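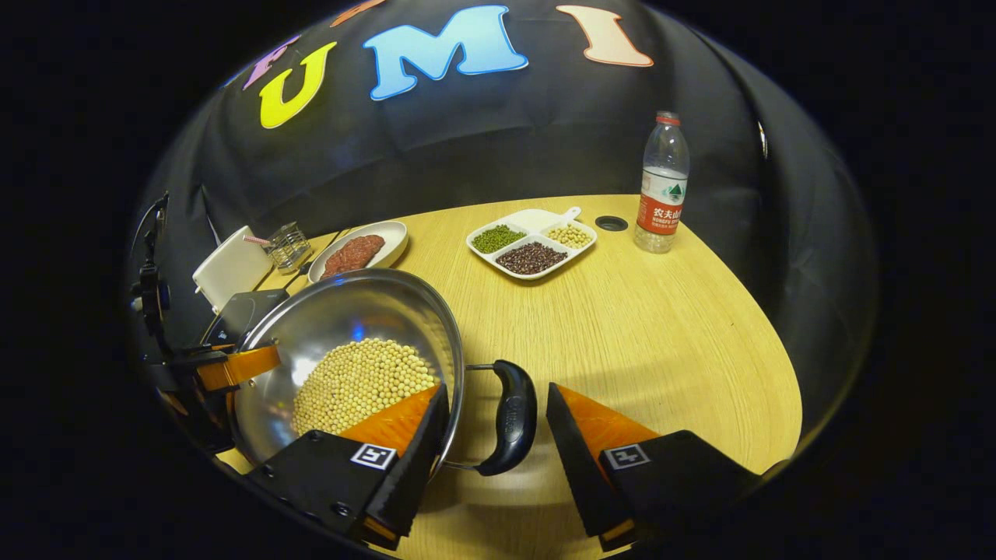

I cooked beans wrong for years. I'd buy one bag, forget it in the back of the cupboard, find it again in November, soak it overnight and then order a pizza because I didn't feel like waiting another two hours. This fall I decided to use up what I had and learn what each kind wants. These are my notes so far.

I have three kinds going: soybeans, mung beans and dark red beans. I keep them in a divided tray on the table while I'm cooking, one kind to a compartment, and refill it from the jars. It sounds fussy, but I can see what I'm low on, and I stopped pouring the wrong jar into the wrong pot. The tray is white and so every stone or shriveled bean shows up, which helps with sorting.

Mung beans first, since they're the easy ones. They don't need a soak. I rinse them, cover them with plenty of water and simmer them for half an hour, sometimes less. If I want them whole for a salad I start tasting early, because they go from firm to mush while you're looking for the salt. If they do go to mush I add ginger and more water and call it soup. My neighbor Hipólito Ocampo eats them sweet, with coconut milk and brown sugar. I tried it and liked it more than I thought I would, though I'd cut the sugar.

The red beans get an overnight soak and fresh water in the morning. I boil them hard for ten minutes before turning the heat down. Don't skip the hard boil with kidney-type beans, they can make you sick if they're undercooked, and a slow cooker alone may not get hot enough. After the boil they can sit at a low simmer as long as they like. I salt them about halfway through. I used to believe salt kept beans tough and I have not found that to be true. Old beans are what stay tough.

Soybeans take the most patience. They soak overnight too, and they swell a lot, so use a bigger bowl than looks right. Then they simmer for three hours or so, and they foam. The first time I made them I had the lid on and walked away, and I spent the evening taking the stove apart. Now I leave the lid off until the foaming settles and skim with a spoon.

What I do most with soybeans is cook them with ground meat. I use my steel wok-shaped pan for this, the deep one with the black handle. The high sides keep the beans in when I'm stirring, and I'm a messy stirrer. The beans have to be fully cooked before they go in. The order goes like this:

Take the meat out and put it on a plate while you get everything else ready. I leave it in one flat piece and don't break it up yet.

Heat the pan, add oil, and put the meat in whole. Let it brown on one side before you touch it.

Break it up with a spatula. Add garlic, a chopped onion and a spoonful of chili bean paste.

Add the drained soybeans and a splash of their cooking water. Stir, lower the heat and leave it until the liquid is mostly gone.

Finish with soy sauce and whatever green thing is in the fridge.

It goes over rice. It's better the next day, and it freezes fine. The red beans work in the same recipe if you're out of soybeans, but they're softer and break up more, so stir less.

If you want a crunchy snack, soybeans can also be roasted in the pan. Soak them, drain them, rub them in a towel until they're as dry as you can get them, and then keep them moving over medium heat with no oil. It takes longer than you'd think, half an hour at least. I do it with the radio on. They should be golden all over and split a little. They keep getting crisper as they cool, so take one out, let it sit a minute and then bite it before deciding.

Dennis Kimaro asked in the comments last time whether canned beans are all right. Yes. I keep canned red beans for nights when I forgot to soak. I rinse them and cut the simmering down to a few minutes. I haven't seen canned soybeans at my store, but I haven't looked very hard either.

For storage, cooked beans last me four days in the fridge in their own liquid. In the freezer I pack them flat in bags, drained, in the amount I'd use for one dinner. I write the kind and the month on the bag, because frozen soybeans look like frozen chickpeas through a frosty bag and I have made that mistake in a hummus.

Next I want to sprout some of the mung beans. I have a jar and a piece of cheesecloth set aside for it. I'll post how it goes once I have enough sprouts for a stir-fry.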